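Kanbridge sim notebook, 2023-03-19
Kitchen counter set, pepper on the woven trivet
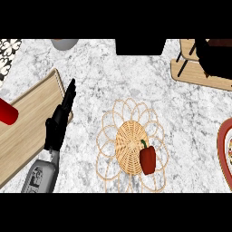
Rendered view, gripper over the edge of the board, pepper still on the trivet.

Came in on a Sunday to get a bit further with this lot, and I'm glad I did, it was lovely and quiet. We want 500 good runs of pepper to board before Hidayat gets the next batch, and I'd rather have them tidy than quick. I've moved the start pose every 10 runs so the model doesn't just learn one path (it did precisely that in February, bless it). The looped petals on the trivet slow the renderer terribly, so I may try a simpler collision mesh. Still to do: relabel the last 5, and ask Nallstead whether they want failed grasps kept in. I would keep them!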